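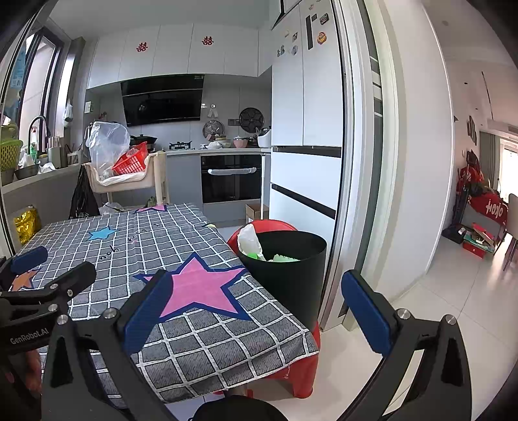
A gray tablecloth with stars, at home in a working kitchen.

TILIDMONT ASKS HOUSEHOLDS TO LEAVE THE KITCHEN ALONE

November – Tilidmont, the home goods shop that has spent years selling people boxes to hide their belongings in, today opens Table First, a season of printed tablecloths and a free booklet on kitchens that get used.

The booklet, written by Ginette Nguyen, runs to 30 pages and contains no marble. Its kitchens have a towel over the oven handle, a wok on the stove and a rice cooker that lives on the counter, where Nguyen believes a rice cooker should live.

"I was asked to write about decluttering," said Nguyen. "I got as far as the stool under the table. People sit on it. I wasn't going to tell them to put it in the attic."

Table First covers 14 cloth designs, among them grids, stars and a stripe that the shop's buyer, Tyson Pelletier, fought for and would like credit for. Each comes in three sizes. Customers are asked to measure the table before leaving home, a request the shop has made every season with mixed results.

Nguyen's advice is brief. Start with the cloth. Keep the trash bin where the peeling happens. Paper cutouts on the cabinets may stay up as long as anyone in the house still likes them, and the same goes for magnets on the refrigerator.

"We printed 574 copies," said Pelletier. "I wanted more. I was reminded about the stripe."

The booklet is free at the Tilidmont counter while copies last, with or without a purchase. The storage boxes are still on sale, toward the back.

Press contact: Rhonda Gill, Tilidmont. Mornings are best.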